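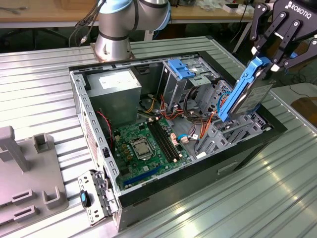 How is a tied round scored in a Trurkley rap battle stream?

A tied round gives half a point to each artist. The full match is 21 rounds, so a final score such as 11 to 10 or 10.5 to 10.5 is possible. If the match ends level, the host calls one extra round, and only the judges vote on it.

Asked in: Live Music Streams > Battles and Face-Offs

Details from the asker:
I watched the Drimcombe replay last night and the on-screen score went to 6.5 after the Owen set. I had assumed the viewer poll broke ties. The poll was clearly ahead for one side (it closed at 55 percent) and the point was still split. Is the poll used for anything?

3 answers

Answer 1 (marked as accepted)
The poll counts as one vote. There are 3 judges plus the poll, which makes four votes per round, so 2-2 splits are common. In the round you mention, two judges went one way, and the third judge and the poll went the other. The percentage does not matter once it passes half. A poll at 55 percent carries the same weight as a poll at 90.

One condition applies. The poll needs at least 900 votes before it closes. Under that number it is dropped, and the round is decided by the judges alone. The vote total is shown in small type under the poll bar, but the replay player hides it unless captions are on.

The extra round at the end also ignores the poll. It was changed after the August season, when stream delay left part of the audience voting on the wrong song.

Answer 2
pretty sure ties used to go to whoever played second. might be the old Cluvness rules though, I mix them up

Answer 3
Cluvness did use that rule, so the answer above is correct for those streams only. Trurkley has split the point since its first season.

Also note that a guest appearance does not score separately. If an artist brings someone out mid-song, it is judged as part of that song. Playing over the time limit costs the artist the poll vote for that round and leaves the judges' votes in place.

Was this page useful? 
Report an answer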